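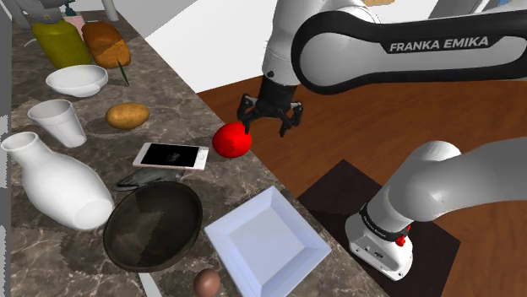

Dawber planner trials: gallery

December 2022

Dawber is our grasp planner. It takes a goal, a list of objects and a model of the arm, and it hands back a path that is supposed to be safe to run. Truvutach is the simulator we test it in. We have been told by more than one vendor that a planner this good in simulation is nearly ready for a real kitchen. This page is for people who would like to believe that and should look a little harder first.

The counter layout is called Hiddale. The goal is a grasp on the red ball, near the front edge of the counter. The bowls, the bread, the potato and the rest are there as obstacles, and the planner gets their exact shapes and positions for free. A real camera would not be so generous with a glossy dark bowl.

We ran 1000 seeds on this layout. Dawber returned a path for all but 74 of them, and that is the figure that ends up on slides. Of the paths it did return, 407 came within 2 cm of something other than the ball. The collision checker passed every one – it only asks whether shapes touch.

The pose with the open fingers just over the ball gets shown a lot, and it looks convincing. A good pre-grasp pose says very little about the close and lift, where the result depends on friction values that we typed in ourselves. We changed them in July and the success rate moved more than it did with any planner update this year.

The cloth is another sore point. Truvutach treats it as a rigid lump, so a plan that brushes it is scored as a crash, and a plan that would drag it along with half the counter never comes up.

The Tremivcombe lab has asked for the same layout with noise added to the object positions. Those runs are queued – until they are in, please don't quote the success rate without the clearance figure next to it.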